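The Year I Finally Learned to Throw Things Away (Sort Of)

August 2024

My mother kept string. I should start there, because people who meet me now and see the state of the hall closet tend to assume I came up with all this on my own, and I want it on the record that I had training. She kept string in a coffee can, short pieces and long pieces together, and when you needed string you got the whole tangle out on the kitchen table and stood there picking at it until you forgot what you'd wanted to tie up.

So when we moved to Vilarby two years ago and the house turned out to have one closet downstairs and a crawl space you could only get into lying on your stomach, I knew there would have to be some kind of reckoning. I put it off. I put it off through the first winter and well into the second, and then in November the shelf in the hall came down with everything on it (two in the morning, a sound like a car going through the porch) and I stood there in my robe looking at nineteen years of my life spread over the floor and thought, all right, fine.

I had help, I should say. My friend Noemi Gentile came over on her days off with sandwiches and a roll of trash bags, and she is the best person in the world to sort with, since she has no opinion about your things at all until you ask her. Then she has one! I'd hold up a waffle iron and she would go on eating her sandwich. I'd say, "Well, what do you think?" and she'd say, "I think you've had that since before you were married and I've never once had a waffle in this house." Out it went.

The paper was the worst of it. I had 893 recipes clipped from newspapers and magazines. I know because I numbered them, back when I was going to make an index, and I got as far as the numbering. I sat with them for most of a week. A good many I'd never cooked and never would, things in aspic, a ham with cherries on it that I think I only saved because the ham looked so cheerful. But my aunt's handwriting was on some of them, "good" or "too sweet" or once just "no," and those I've kept in a shoebox. I don't regret a single one in that box and I miss maybe three of the others.

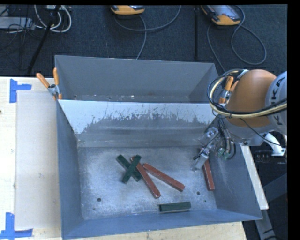 Red blocks and green blocks, all in together.

Toys were harder than I expected, with the kids grown and gone. My daughter Khamphan-ed her old bedroom, as we say in our family, after the Khamphan Street apartment, where we once packed up three rooms in a single night and never found the good scissors again. What I mean is she came home for one weekend, swept through like weather, and left me a pile marked KEEP with four things in it and a pile marked WHATEVER that reached the windowsill. I went through WHATEVER on my own after she'd driven off. It took me until suppertime, and I cried over a plastic horse, and then I made soup.

The big furniture I sold. There's a consignment place out past the feed store called Noltov, and they took the sideboard and the pair of lamps and that awful chair. I'd been told the sideboard might bring 2,000 dollars and it didn't come anywhere close, but a young couple bought it who were so happy with it that I walked out feeling I'd come out ahead. They had to take the doors off to get it into their truck. I hope they found the key, it's taped up underneath the left-hand drawer. If you're them and you're reading this, left-hand drawer, reach way back.

What I've ended up with is a system, and I use the word loosely. Things that come in the front door sit on the bench for one night. In the morning I either find them a home or I put them in the bag for the church sale. It works better for mail than it does for garden things, and it doesn't work at all for yarn. I've made my peace with yarn.

Noemi wants me to do the crawl space next. I've told her not until the weather cools off, and she's already bought the knee pads.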